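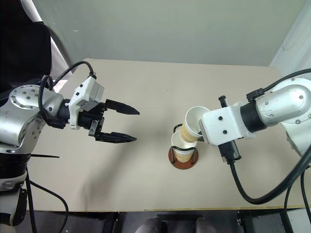
Paper cups and the cup holder on the beige table.

Parngate Allotment and Garden Club
Minutes of the May meeting, as scribbled by your secretary

We got going at 7 p.m., or close enough, once the kettle had boiled and the last few people had found a chair. I'm writing these up from my own notes, which got a bit wild toward the end (you'll see why when we get to the compost), so if I've put words in your mouth please tell me before the June meeting and I'll fix it.

Last month's minutes
Agreed, with one correction. I wrote that the bottom gate sticks when it's dry. It sticks when it's wet. Sorry! I've changed it on the copy in the binder.

Water
This took up most of the first half. The hose line along the lower plots is still dripping at the second joint, and the people down that end are fed up with stepping in mud every time they go for a can of water. We looked at two quotes. Buswood would dig up the whole run and replace it, and the other firm would patch the joint and come back in the fall to see how it's holding. There was a lot of feeling for doing it properly now, and just as much feeling for not having a trench through the beds right when the beans are going in. I was on the side of the beans. We voted for the patch, and we'll talk about the full job again after the fall visit. In the meantime please turn the tap off at the wall when you leave, even if you think somebody is still down there.

Seed order
The Vurby order has come! Almost all of it, anyway. We're short on the yellow squash, and they've sent a purple kohlrabi that I can't find on our list anywhere. Anyone who wants to try it can help themselves, it's in the shoebox on the shed shelf. The bill came to $140, which is a little under what we'd set aside, and we agreed to put the difference toward new netting. The old netting has holes you could walk a goose through.

A few people asked whether we could go back to ordering in January so there's more choice. I said yes before I'd thought about who'd be doing it in January, and I see now that it's me.

Tomatoes
Čierny was the big winner at last year's tasting, so this year we've got five trays of seedlings to share out, all started on my back porch and now taking up the whole thing. They're leggy but healthy. Please harden them off for a week before you plant them! I lost a whole row last spring to one cold night and I'm still cross with myself. Trays can be picked up from the shed any evening after 6, and bring your own pots if you can, as we're down to the cracked ones.

Compost
Well. We talked about whether cooked food can go in the shared bins, and it can't, and we've said so before, and there was a lasagna in there. I won't go over the whole discussion again. We'll paint the rule on the lid in big letters. Someone offered leftover green paint and someone else felt strongly that it should be red, and that went on for longer than I would have liked. It'll be red.

We also agreed that the left bin is full and should be left alone to rot until fall. Use the right one.

Plant sale
We're going ahead with two tables by the front gate, same as before. Herbs went fastest last time, so if you've got spare basil, chives or mint, pot some up now (mint in its own pot, please, I'm begging you). Prices will be on the pots this year so we don't have people shouting across to each other. We still need a cash box with a lid that shuts.

Any other business
The wheelbarrow with the flat tire is getting a new tire. The rhubarb by the shed belongs to everyone, so take a few stalks and leave the rest. A request for a bench under the pear tree got lots of nods, and I'll find out what a plain one costs.

We wrapped up at 8:45 p.m. Next meeting is in June, same room, and I'll put the time on the shed door.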